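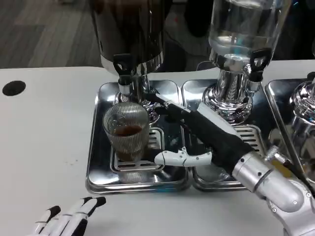 Aula 4 – Extração: o que a água leva e o que deixa

Toda bebida de infusão é um problema de solubilidade, e dos mais bonitos! A água entra no pó ou na folha, dissolve primeiro os ácidos e os sais, depois os açúcares e, já no fim, os compostos amargos e adstringentes.

Vocabulário da semana: soluto, difusão, área de contato, saturação.

Moagem mais fina significa mais superfície exposta e extração mais rápida – por isso o expresso fica pronto em segundos e a prensa francesa pede 4 minutos. A temperatura também pesa muito: no chá verde, água fervente puxa taninos demais.

Para o laboratório: preparem o mesmo chá preto em 5 tempos diferentes, provem às cegas e anotem tudo (tudo mesmo, até o que parecer estranho!). O relatório segue o modelo Brurik, com gráfico de tempo por amargor.

Leitura: apostila Haruna, página 103.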